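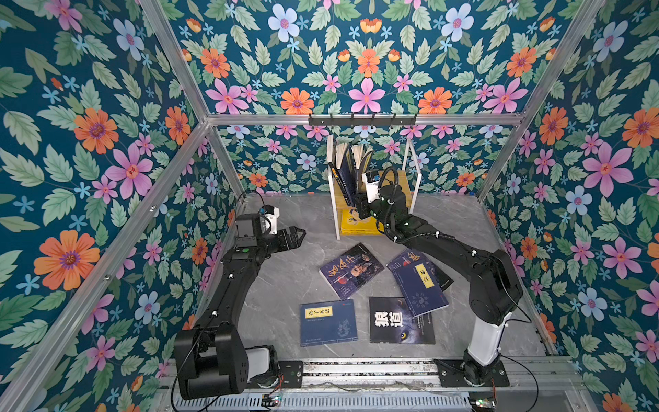

Courses > Climate Data Analysis > Handouts > Unit 3

Reading Sea Level from Tide Gauges

A tide gauge measures the height of the water against a fixed point on land. The record therefore contains two signals: the motion of the sea surface and the motion of the ground under the gauge. Most of this unit deals with separating them. The satellite record is covered in Unit 4 and is used here only as a check.

1. Relative and absolute sea level

Relative sea level is what the gauge reports. Absolute sea level is measured against the center of the Earth. If R is the relative trend, A the absolute trend and V the vertical land motion (positive upward), then

R = A – V

At a site where the land rises faster than the sea, R is negative. This is common in formerly glaciated regions and says nothing about whether the ocean is gaining water.

2. The datum problem

Gauges get moved, piers get rebuilt, and staff boards are replaced. Each change can introduce a step. The defense is leveling to local benchmarks on solid ground, repeated at regular intervals. When the leveling notes survive, the step can be computed directly. When they do not, it has to be estimated by comparison with neighboring stations.

Work through the Hukska record from the course folder. It has 459 monthly means. The log shows a gauge replacement in October of the ninth year, with no leveling before the work and one survey after it. Plot Hukska minus Erdem and look at the difference series. The tides and most of the weather drop out and the step is easy to see. In the raw Hukska series it is not.

Two cautions. First, a difference series shows that something changed at one of the stations but does not say which. A third station is needed for that; use Flomum. Second, do not fit a step and a trend to a short segment. The two estimates are strongly correlated and the trend error will be much larger than the software reports if the residuals are treated as independent.

3. Atmospheric pressure

Higher air pressure pushes the sea surface down. The usual correction is close to 1 cm of water per hectopascal. It works well in the open ocean over periods longer than a few days and less well in shallow, enclosed basins, where wind setup dominates. Apply it to monthly means only after checking that the pressure series has no steps of its own.

4. How long a record is enough

Decadal swings in wind and ocean circulation can hide or double the long-term rate in a short record. Trends from short records may be reported, but with an error bar that allows for autocorrelation – the notes by Koivisto give the effective sample size formula.

Problems

Compute R for Hukska with and without the step correction. State the sign of the difference before you run the code.

Repeat using only the last 200 months. Explain the change in the error bar.

Comments

Man-lok Yu: In section 1, is V supposed to include local sinking from groundwater pumping, or only the glacial part?

Pirjo Koivisto: All of it. The gauge cannot tell them apart. The glacial models give only the one part, so use GPS where there is a receiver close by.

Man-lok Yu: Thanks. The Erdem file has a gap in the second year, by the way. I left those months out of the difference.

Contact the course office | Copyright Climate Data Analysis | Last updated May 13, 2018 | Back to top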